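Surfaces at the Rothe Building: Gallery

Vestska Design Library
Home > Collections > Surfaces > Gallery

The Surfaces Collection of the Vestska Design Library is held on the ground floor of the Rothe Building and is open to students, members of the building trades, and the general public. It contains nearly 4000 samples of materials used to finish floors, walls, counters, and furniture. The earliest were received from the Ludach Joinery School when its teaching rooms closed, and the collection has been added to every year since.

This page accompanies the display "Side by Side," which opens in May. The display is concerned with the places where one surface gives way to another: the edge of a work table, the line between a kitchen floor and a hallway, the foot of a wall. Such places receive a good deal of wear and are often decided late in a project. Visitors are invited to consider how a change of surface affects the use of a room, and how readily two neighboring materials can be cleaned, repaired, or replaced.

Meeting line. Two very different surfaces, each taking up half of the background.

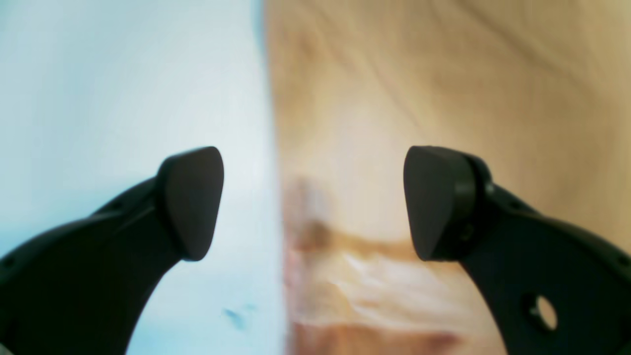
May samples be borrowed for use at home or on a job site?

Samples numbered 1 through 1529 may be borrowed for two weeks by registered readers. All others are for use in the Rothe Building and may be requested at the desk.

Readers comparing finishes are advised to place samples flat and next to each other, at the height at which they will be used. A floor sample held in the hand reflects light differently from the same sample on the ground, and a pale finish may appear warmer beside a dark one. The long tables in the study room are provided for this purpose. Daylight is best before 3 p.m.; lamps may be requested after that time.

The display is arranged in two sections. The first, Tables and Counters, includes 76 paired samples and may be handled freely. The second, Floors and Thresholds, is drawn largely from the Molel gift and includes full-size sections that should not be lifted. Labels give the material, the finish, the year of receipt, and any care instructions supplied by the maker.

A printed list of the paired samples is available at the desk in an edition of 200. Large-print copies may be requested in advance.

Visiting the collection
Bags and coats are to be left in the lockers by the entrance. Pencils only in the study room. Groups of more than ten are asked to write to the library before their visit.

Images on this page may be reproduced for teaching, with credit to the Vestska Design Library.

Back to Collections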